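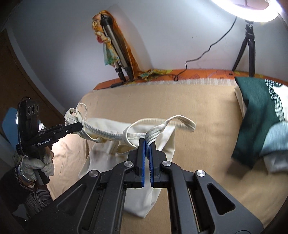
Two grippers, one tote bag, one strap each.

I've been putting together a pair of hand-held grippers, partly at home and partly on the back bench at Tremley, the shared workshop I belong to, and folks there keep asking me how I set things up. So I'm typing up my tips in one place! They're in no special order. Well, the bag stuff comes first because that's what I've been doing all week.

Start with a canvas tote. I tried socks (too small), then a bath towel (way too heavy, it just sagged and slid), and the plain old tote beat both of them. The handles are a good width for ribbed finger pads, and you can take one in each gripper and pull the top open. Pick a bag with a zipper along the top if you have one. The edge has a little stiffness to it, and it's easier to tell when you're pulling evenly. Don't bother buying a nice one. Mine has stains and the grippers don't care.

Work over a bed or a couch if you're at home. I dropped things on the kitchen floor for most of May before I wised up. A bedspread forgives everything, and a screw that falls on it stays put. On tile it goes straight under the refrigerator and you meet it again when you move out.

Finger pads. I wash mine with dish soap and an old toothbrush, then let them dry overnight. Skip the rubbing alcohol, at least on the soft kind. I wiped down my first set with it and they went kind of chalky after a couple of weeks. If a strap keeps slipping, clean the pads before you start messing with the squeeze. I lost a whole Thursday evening adjusting linkages when what I had was lint! A strip of masking tape dabbed along the ribs picks up lint too, if you can't get to a sink.

Pivot screws work loose. They just do, with all that opening and closing. I go around with a driver after every 200 squeezes or so, and I put a dot of nail polish across each screw head and onto the arm next to it, so a glance tells me if one has turned. Don't crank them down hard. You want the arm to swing freely with no wobble side to side. If it feels gritty when you swing it, back the screw off, wipe it, and put it back in with the tiniest bit of dry lube.

The rail is the other spot that needs love. Mine gets fuzz from the canvas packed into the slot, and then one finger seems to lag behind the other. A wooden toothpick clears it out, and a soft paintbrush gets whatever is left. No oil on the rail! Oil plus canvas fuzz makes a paste and you'll be picking at it for an hour. I know this because I did it twice.

Gloves. Plain knitted work gloves are my favorite. They breathe, they go in the wash, and your hand doesn't get sore where the grip rubs. Get them snug, though. Loose fingertips find their way into the linkage and it pinches. Long sleeves are fine if they're close at the wrist.

Lighting took me longer than it should have. The ceiling light in my bedroom throws my own shadow right where I'm working, so a ring light on a tripod, up high and off to one side, is the fix. Aim it a bit at a white wall and the whole room gets softer. Run the cable down the wall and keep the slack well behind you — I pulled a light over once and it took a bowl of washers with it.

If you're storing parts, I like the Rasteck drawers we have at Tremley, the shallow ones. At home I use muffin tins. Label each cup with tape. The screws for the two grippers go in separate cups even if they look the same, and yes, I learned that the slow way.

A few people wanted to know how I practice. I set a kitchen timer for 20 minutes and do the same move the whole time: grab both straps, lift, open the bag, let it down. Then I rest my hands for a while. My log says I passed 2000 lifts last month, and the biggest change came from slowing down on the way down. Fast lowering makes the bag fold over on itself and then you have to fish for the straps.

Next up is getting the notes out of my notebook and into Turnimine, the little log page I've been building, and after that I want to redo the bench mount I've named Gil. Gil leans. I have 30 inches of aluminum bar set aside for it and no plan yet, so if you've made a clamp-on mount that stays square, please leave me a comment with what you used for the base.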